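The Library You Can Borrow a Ladder From

April 15, 2021

Walk into the old feed store on the main street of Clarkdale with a leaky faucet on your mind and you'll walk out with a basin wrench, a headlamp and very likely a recipe. The Neswood Tool Share has been lending things to its neighbors for seven years now, and if there's a friendlier counter in the county I'd love to stand at it!

The idea is simple. You sign up, you pay what you can (for plenty of members that's nothing at all), and you take home what you need for a week. Sanders, post-hole diggers, pressure canners, a carpet cleaner that is booked solid every spring. There are nearly 2000 items on the shelves, and most of them came out of somebody's garage.

What got me hooked, though, was the Saturday-morning feeling the place has on every day it's open. People linger. A man returning a tile saw ends up sketching shower layouts on the back of a receipt for a couple he has never met. Two sisters come in for a wheelbarrow and leave with tomato starts. I went in with a notebook and left with a pole pruner, and I used it too.

The past year changed the routine, of course. Lending moved to the side window, and members phoned in their orders. Loans went up anyway, to 3423 for the year, the most the group has ever had. Sewing machines were the surprise. All three of them went out the first morning and hardly sat on a shelf again until fall, and the masks that came back with them filled bin after bin for the clinic on Borkowska Street.

Then there's the home repair crew, my favorite part of the whole operation. Older residents call in with small jobs, the kind no contractor will drive out for, and a pair of members turns up with the right tools already in the truck. They put up grab bars and plane down doors that stick. They swap smoke detector batteries, then stay on the porch to talk.

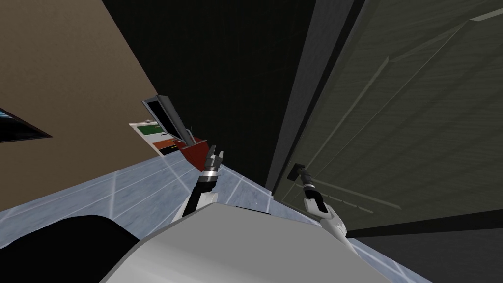

Requests come from all over town, and lately from as far as Wadier, where a group of parents is trying to start a share of its own in a church basement. Neswood has already sent over a box of duplicate hand tools and a copy of its sign-out sheets (still on paper, in pencil, and working beautifully). I've seen the Wadier basement, and it needs shelving and a dehumidifier, but wow, do those people have energy.

The indoor counter is due to reopen in May, with shorter hours at first. Members are hoping to bring back the fix-it nights too, when anyone can haul in a dead lamp or a wobbly chair and get help with it. The group is looking for clean drop cloths, working extension cords and one more carpet cleaner. Donations can be left at the side window whenever the light is on.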